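Ticket 643: Stage left monitor drops out during live set
Venue: Waaka, main room
Reported by: Brisero (touring act, four-piece)
Assigned to: Wing-yan Kuo
Status: Monitoring
Priority: 2

Problem
In-ear feed to the keyboard player cut out twice during the second song and again in the encore. Each dropout lasted a second or two. House mix was not affected. Drummer and bassist had no trouble on their packs. The same fault was noted by the band at Iltitside in November, so the house rig is not the only suspect.

Setup at time of fault
Rinholm wireless transmitter in the side rack, channel 8. Packs and antennas belong to the band. Rack sits behind the stage left curtain. Room was at capacity, 500.

Steps taken
19:10 Line check on all aux sends. Signal steady at the console and at the rack input. Console ruled out.
19:25 Swapped the XLR between stage box and transmitter. No change in level or noise.
19:40 Fresh batteries in the keyboard pack. Walked the stage with the pack on. One short dropout near the drum riser.
19:55 Swapped packs between keys and bass. Dropout stayed with the channel and did not follow the pack.

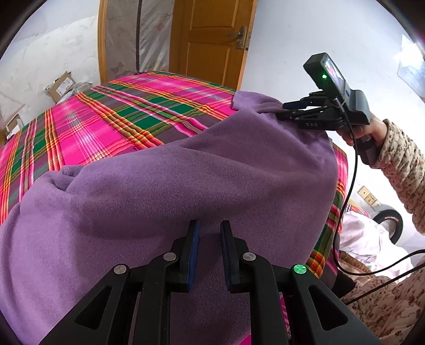
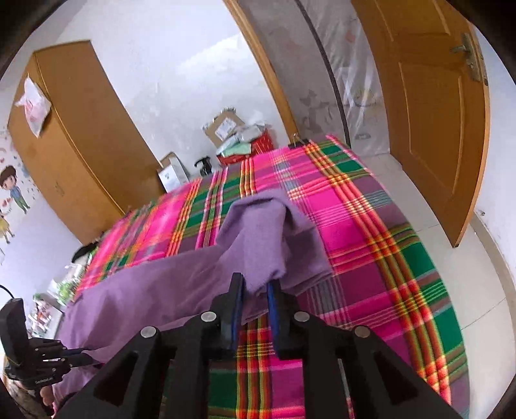 Findings
Scan showed a strong carrier close to channel 8 whenever the lighting desk's wireless link was on. With the link off, no dropouts in a full run of three songs. Antenna was also mounted low in the rack, with the curtain and a metal case in the path to the riser.

Fix applied
Moved keys to a clear frequency and resynced the pack. Raised the antenna onto a stand at head height, clear of the curtain. Lighting link left on its original setting.

Result
No dropouts at soundcheck or in the first set. Keyboard player reports a slight hiss between songs. Hiss is present with the aux muted, so likely pack gain. Turned down one step, still audible.

Open items
Repeat the scan with a full room.
Ask the band for the frequency list used at Iltitside.
Label the bad XLR tail found in the spares drawer (unrelated).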